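The College That Would Be a University

January 16, 2026

Zilville College has wanted to be Zilville University for 23 years, which is longer than most of its students have been alive and slightly longer than its main elevator has been out of service. The application now sitting with the state is its third. The first was rejected for lack of graduate programs. The second was rejected for having too many of them, several with no students.

The third runs to 8 volumes. I have read two, and can report that the word "excellence" holds up well under heavy use.

What does a college get for changing its name? In theory, the right to grant doctorates, a better seat at funding talks, and a sign that photographs nicely from the highway. Susedton made the switch a while back and now charges noticeably more for the same parking lot. Its applications went up the following year, mostly from people who had never heard of it before, and the admissions office counted that as proof of concept.

Plekside went the other way. Its trustees looked at the cost of new letterhead, new diplomas and a new mascot (the old one was deemed insufficiently doctoral) and voted to stay a college. Enrollment there has held steady. You won't hear this mentioned at planning meetings in Zilville. 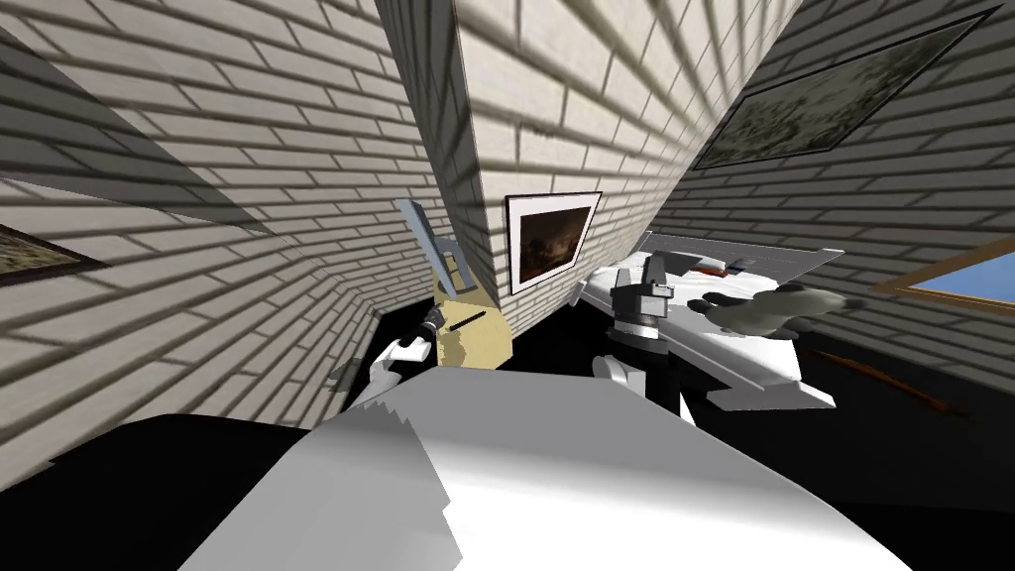 What the reviewers want

The state's checklist has 10 items, and most are sensible enough. A university needs a library that opens on weekends, faculty who publish, and enough money in the bank to survive a bad year. Item eight asks for "a distinctive institutional identity," and it has caused more trouble than the money.

Zilville hired a consultancy called Mak to find the identity. Mak spent a semester interviewing people and concluded that the college was "rooted, yet reaching." The faculty senate asked whether this was about trees. A revised version dropped the roots.

Meanwhile the nursing program, easily the best thing on campus, turns away qualified applicants every fall for want of lab space. It gets four pages in the application. The proposed coat of arms gets six, with a fold-out.

The reviewers visit in April. Hallways are being repainted in a shade the facilities office calls "scholar," and the elevator has a new notice on it, printed under the new name.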